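# Getting Water Rings and Sticky Marks Off a White Table

I've had a white table in the kitchen for longer than I care to admit, and in that time it has seen juice, squash, curry, felt tip and one very unfortunate beetroot. If you've come here in a bit of a panic, put the kettle on first, because most marks will wait ten minutes for you and very few of them are as bad as they look.

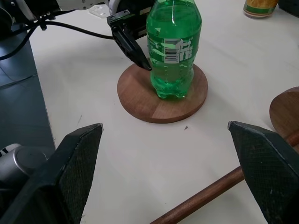
Before you start rubbing at anything, have a think about what your table is finished with. Painted wood, lacquer and melamine all look much the same when they're white, but they don't behave the same way at all. If you've still got the leaflet that came with it, go by that. If you haven't, try everything on the underside first, somewhere near a leg, and leave it overnight before you trust it on the top.

## What you'll need

- Two soft cotton cloths (old T-shirts are lovely for this)
- Washing-up liquid
- Bicarbonate of soda
- A bowl of warm water
- A hairdryer, for painted or lacquered wood only
- A plastic card you don't mind getting mucky

## Sticky rings from fizzy drinks and squash

These are mostly sugar, so warm water does nearly all the work for you. Wet a cloth, wring it out until it's just damp, and lay it flat over the ring for 4 minutes. Then wipe gently towards the middle, so you aren't spreading the stickiness further out. If there's a crusty edge left, ease it up with the plastic card held almost flat, and please don't be tempted by a knife!

Go over it again with a drop of washing-up liquid, then with plain water, then dry it with your second cloth. People do skip the rinse, and then they wonder why the same patch has gone grey with dust a week later.

## Coloured stains

Bright colours (the greens and reds are the worst, in my experience) can leave a faint tint once the stickiness has gone. Mix a teaspoon of bicarb with enough water to make a loose paste, dab it on and leave it for a few minutes. Wipe it away with hardly any pressure, as bicarb is slightly gritty and will dull a shiny finish if you scrub. Two or three light goes are much kinder than one hard one.

My neighbour Elvira Ticona swears by lemon juice instead. It worked on her melamine worktop but took the shine off my painted shelf, so do test it.

## Cloudy white or yellowish rings

A cloudy ring on lacquered wood usually means damp has got into the finish. Set the hairdryer to low, keep it moving a hand's width away, and stop as soon as the surface feels warm to your fingers. Let it cool and have another look before you carry on.

Yellow rings are more stubborn, I'm afraid. If the bicarb paste hasn't shifted one after three tries, it has probably gone into the paint, and you're looking at a light sanding with 500 grit paper and a fresh coat. I did mine one wet afternoon in March and it took far less time than I'd spent grumbling about it.

## Keeping it nice afterwards

Wipe the bottoms of bottles and jugs as well as the table, and give your coasters a wash now and then. Wooden ones want a quick wipe and a proper dry on their edge, never a soak in the sink.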